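Ruddock open day, anyone else go?

hjalti_th
Went up on Saturday with my nephew. Parking was full by 10 so get there early if they do it again in December. The main hall was mostly conveyors and a palletizer running empty boxes, which I have seen plenty of. The part I'd recommend was the small lab in the back, past the tool crib. They had the two-arm bench going there, with LEGO.

bpaulik
I was there in the afternoon. How was the morning session? We only got 8 minutes at the bench before they moved us along.

hjalti_th
We got longer than that, maybe because it was early. Mikkel Toft did the talking. The task is simple to explain: pick up a brick, bring it to the gray baseplate, line it up with the studs, press it down. He said the pressing is what takes the work. If the brick is slightly off, the arm pushes on the tops of the studs and has to notice and back off.
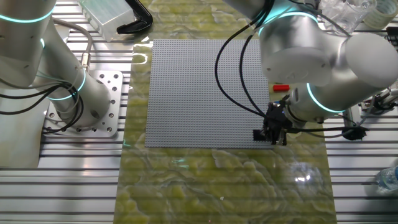 He also said they log every attempt, good or bad, and that they had 166 logged before the doors opened. I asked what share were good and he said he'd rather not quote a number until Busham has gone through them. Fair enough.

orellana42
Not that fair. If you invite the public in, have a success rate on the wall. I watched the same bench for most of an hour and I'd call it slow. Someone placing bricks by hand would be done before the arm reached the plate.

hjalti_th
It's a lab bench. They weren't selling it as fast.

orellana42
The flyer said "assembly automation." People from my plant went because of that flyer.

bpaulik
The flyer oversold it, I agree. But I work with connectors, and the problem is the same one. You have a tight fit, a small part, and a gripper that blocks your view of it. I learned more in 8 minutes there than from the conveyor tour.

marcelino_b
Does anybody know if they take school groups? I teach shop and could bring a class.

hjalti_th
Yes, there was a sign-up sheet by the door. Ask for the lab specifically or you'll get the hall only.

marcelino_b
Thanks, will call them this week.

orellana42
Ask them for the success rate while you're on the phone.

bpaulik
Is Lutolcombe doing one too? I heard they were, but their page still has last year's program.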